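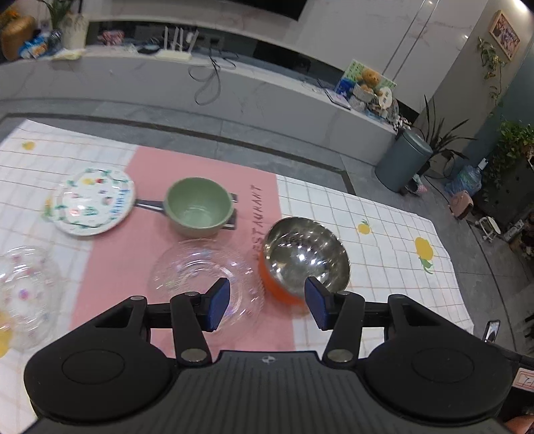 So I've spent most of my evenings this December setting and clearing a table, over and over, with a gripper in my hand instead of, you know, my hand. It's for Pultari, the little side project I keep promising to write up properly, and since I've now got enough runs behind me to have opinions, I guess tonight's the night!

Quick recap if you're new. Pultari is my attempt to get one arm to do the boring table stuff: nest the bowls, stack the plates, get everything over to one side. I don't program any of the motions. I do the job myself, holding the same kind of fingers the arm will have, and the model learns from the recordings. I'm at 649 usable runs right now and I want 1000 before I train the next version, so yes, I'm going to know these dishes very well by New Year's.

The set at the moment is a green pot, a metal bowl that's orange on the outside, a white plate with fruit all over it, and the clear plates. Oh, the clear plates. I put them in because a friend said I should start with easy stuff and I'm stubborn. With the cloth coming straight through them, the only thing that tells you where the rim is half the time is the shine off the lights. I can find it fine, I'm a person with two eyes and I put the thing there. The last model I trained would come down a finger's width short of the edge, pinch some tablecloth, and then lift with total confidence. I laughed the first few times. By the thirtieth I was eating crackers over the sink.

What helped (a bit, I'm not declaring victory) was changing how I approach. I used to swoop. It's how you pick up a plate in real life, you just sort of arrive at it. Now I come in low and slow, stop short with the fingers open, and then close on the rim from the side. It feels silly, like miming for a toddler. But when I watched the arm play back a policy trained on the slow ones, it paused where I pause, and it missed less. It also picked up my habit of wiggling before I let go, which I didn't know I had until I saw a machine do it!

The bowl has its own problem. The inside is polished metal and every light in the room shows up in it, so it looks different each time I move my arm over it. I was going to swap it for something matte and then decided no, people own shiny bowls. I've just been moving it around more between runs so the model sees it throwing light in every direction. Same deal with the cloth. It says RESTAURANT down the pink part and has lemons on it, and I know a plain one would be easier, but this is the cloth I like and the arm can deal with it.

I did try remote control first, for anyone wondering. Back in the fall I borrowed a Wavby leader arm, where you move a small arm and the big one copies it. I wanted to love it. The good thing is that whatever you record, the robot can definitely do, because it just did it. The bad thing is me. There's a little lag, I couldn't feel when I'd touched anything, and a single plate onto a single plate took me nearly 3 minutes on a good try. With the hand gripper I can do the whole table in less than that and still have feeling in my shoulder afterward. I'd go back to the leader arm for anything that needs real force, maybe lids. For plates, no thanks.

The catch with doing it by hand is that I can reach in ways the arm can't. I lost a whole batch that way, 30 runs, all with this lovely wrist twist around the side of the pot. Beautiful work. The arm's last joint doesn't go that far. So now I keep a list taped up in the kitchen of things I'm not allowed to do:

- no twisting past sideways
- no leaning over the far edge
- no nudging a plate with the back of the gripper (I do this constantly)
- no changing my mind halfway, finish it or throw the run out

That last one I'm less sure about. I read some notes on the Vídalín forum from a group that keeps their fumbles in, as long as the person recovers, and their arm got much better at recovering. It makes sense to me. If I only ever show it perfect grabs, what's it supposed to do when a plate slides? I've started a separate folder for the messy-but-saved runs and I'll train with and without it and see.

Other small things I've changed lately. I shuffle the layout before every run now, and I make myself put something in an annoying spot, like one plate half hidden behind another. I check the replay every ten or so, after losing most of an evening to a smudged lens. And I stop when I get sloppy, which for me is after an hour or so, sooner if I skipped dinner.

A couple of you asked what I use to sort and trim everything. It's Varkusine, the free version, and it's okay. The tagging is great and the trimming makes me want to lie down on the floor. If you know something better that runs on an old laptop, please leave me a comment!

Next up is forks, once I hit the thousand. I tried one fork last night just to see, and the fingers closed, and the fork stayed exactly where it was on the cloth. I may need thinner pads.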